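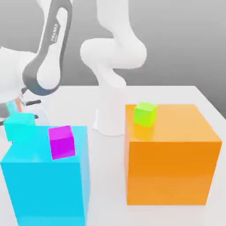 quadmouse wrote:
Moving it indoors would kill it, and I say that as someone who got rained on for three hours last year holding a tray of nachos.

Comum Lawn has room for the food trucks, the club tables and the people who only came for the food trucks. The fieldhouse has room for the club tables and an echo.

--

tuba_section_b wrote:
Disagree with quadmouse, respectfully, from inside a wet wool uniform. You got rained on with nachos. I got rained on with a sousaphone. It fills.

For anyone who skipped page one: Student Life wants to take Welcome Night off the lawn and put the whole thing in the Wuyts Fieldhouse, 3 p.m. until late, with the club fair on the basketball floor and the talent show up on the track side. The band at the end stays, if the band agrees to be quieter. I don't know which band has agreed to be quieter. I have concerns about that band.

--

lowercase_greg wrote:
Is the block party part of Welcome Night or is it its own thing? I've been here two years and I have never figured that out. I got a wristband for one and they wouldn't let me into the other.

--

quadmouse wrote:
It's one event with two wristbands. The green one gets you into the talent show and the orange one gets you a free item from a truck. Last year the free item was "while supplies last" and supplies lasted until the end of convocation, which everybody was told to attend first.

--

parkinglotF wrote:
Speaking of convocation, can we move that indoors and leave the rest alone? Sitting on a folding chair in direct sun while four people welcome you in a row is how I lost the skin on my nose. Put the speeches in Wuyts at 3, let everyone out onto the lawn after. Problem solved, please send my honorary degree to Lot F.

--

Gelumby_alum wrote:
When I was a first-year we didn't have any of this. There was a bonfire and a man with a megaphone. You met your roommate, you learned the fight song, you went to bed smelling of smoke.

I came back last fall to help at the alumni table and a student asked me if I was "a vendor." I gave her a keychain.

--

tuba_section_b wrote:
With love, Gelumby_alum, the bonfire got canceled after it took out part of the tennis courts. We still have the plaque.

--

Gelumby_alum wrote:
It was the practice court. And it was only the net.

--

honeycrisp17 wrote:
I run a table for one of the smaller clubs (knitting, go ahead, get it out of your system) and I'd like to put in a word for the fieldhouse. Outdoors we are assigned wherever there's grass left. Last year that was behind the Clomine truck, next to the generator. We signed up 3 people, and one of them thought he was in line for dumplings. He's a very good knitter now but it's no way to recruit.

Indoors every table is the same size and has the same lousy lighting. The ultimate frisbee people can't spread out over half an acre and yell.

--

discgolfisdifferent wrote:
We don't yell. We project.

--

quadmouse wrote:
OK that's a fair point about the generator. I still think you fix it by moving the generator. Clomine could park on the road side and run along the curb like the other trucks do. They only got that corner because they were first to send the form back.

Also, has anyone asked the trucks? They can't drive onto a basketball floor. If the food stays outside and the clubs go inside then everybody's outside, and you've got 130 clubs in a gym looking at each other.

--

honeycrisp17 wrote:
I've thought about this and I would be fine with 130 clubs looking at each other. Half my members came from the table next door.

--

lowercase_greg wrote:
So which wristband would I need for the gym

--

parkinglotF wrote:
There's a feedback form, by the way. It was at the bottom of the orientation newsletter under the part about meningitis shots. It has one question, "How excited are you for the new Welcome Night?" and the lowest answer is "Excited."

--

tuba_section_b wrote:
I filled it out. I put Excited and then used the comment box for the sousaphone thing. It has a 50 word limit, so I got as far as the second verse of the fight song, when the sky opened. I feel it ended on a cliffhanger.

--

nightshift_ra wrote:
RA here, speaking for myself and my tired feet. What we hear from the first-years every year is that they like the lawn and can't find anything on it. They wander. They end up at the talent show because there are chairs. A kid on my floor last August stayed for all 17 acts and told me it was the best night of his life, and there were two separate people doing "Wonderwall."

Indoors they'd find things. I think they'd also leave by 6. It's hot in there, the bleachers smell like bleachers, and once you've walked one lap you're done. The lawn keeps people because it's pleasant to sit down on. I don't know how you plan for that on a form.

--

quadmouse wrote:
"Pleasant to sit down on" is my whole argument and I wish I'd led with it in place of the nachos.

--

Gelumby_alum wrote:
Could you not have a rain plan? We had one. It was the megaphone man saying "go inside."

--

nightshift_ra wrote:
There is a rain plan! It's the fieldhouse. It gets decided at noon, and last year at noon it was sunny.

--

tuba_section_b wrote:
I would accept a later decision. 2:30 say. I would also accept a tarp. I want it noted that I came in here as the pro-gym person and I'm being worn down by someone who was mostly worried about chips.

--

discgolfisdifferent wrote:
If it does go inside are we allowed to throw in there

--

honeycrisp17 wrote:
No.

--

discgolfisdifferent wrote:
Then put us down for the lawn.

--

lowercase_greg wrote:
Just emailed Student Life about the wristbands. Got an auto reply saying they're out until August.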